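Notes from the planner desk

Hello again from the Clorndale office, where the big kettle has been fixed and Juniper has finally let me write the software bit of the newsletter. You may regret it by the third paragraph.

Most of my February went into one piece of code, the grasp scorer in Skeneo. If you haven't had to open that part of the repo (lucky you), it's the step that looks at a pile of cloth, comes up with a bunch of places to grab, and ranks them. The old version ranked everything by height. Highest point wins, go pinch it. It's quick and it's easy to read, and on a shirt tossed down in a nice peaky heap it does fine. On anything flat it goes for whatever bit of fabric happens to be two pixels taller than the rest, and that's usually noise in the depth map.

So Hemi and I sat down with 400 saved grasps from the logs and sorted them by hand into ones we liked and ones we didn't. It took two afternoons and a truly awful amount of licorice. The ones we liked had something in common, and it wasn't height! They were near a corner or an edge, and the fingers were coming in lined up with the cloth instead of straight across it.

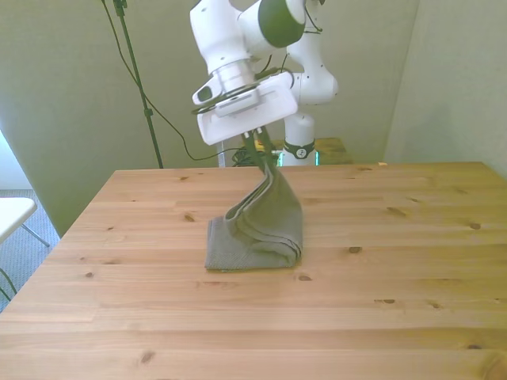
The new scorer is called Sinik, and it gives every candidate two numbers. The first is how sure we are that the point sits on a real corner or hem, and the second is how well the approach angle suits the cloth at that spot. Multiply, sort, done. What I'm proudest of is that it keeps the runners-up around, so if the first choice can't be reached the planner moves down the list without asking for a whole new depth image. Towels are what I've been testing on most, gray ones especially, and a hold like this one, with the fingers closed on the top corner and the rest twisting down into a heap on the table, is the case I wrote the next stage for. From there the planner has to guess where the other corners went. A twisted column tells it very little (all the useful edges are wrapped up in each other), so it has to work from the part lying on the wood, where the hem shows up along the folds. I added a small hem finder for that. It looks for long, thin strips that are a bit lighter than their neighbors, and it gets quite excited about table planks if you forget to mask them out. Ask me how I know.

Speed is the sore point. Sinik takes 70 milliseconds longer per pick than the old scorer, and almost all of that is one loop I wrote in a hurry and haven't gone back to. Keisha has already left a comment on it that just says "hmm." I'll get to it, I promise.

If you want to try it, it's on the main branch behind a switch in the planner config. Set scorer to sinik, restart the planner node, and clear your cached candidates or you'll get a very confusing mix of old and new scores in the viewer. Anatole has made the viewer draw the runners-up as hollow circles, which is a huge help when you're wondering why it picked what it picked. Please send me your weird ones, with the log and the depth file together if you can. I'm most curious about thick bath towels and anything with a fringe. Pillowcases I already know about, and they're on my list right under the slow loop.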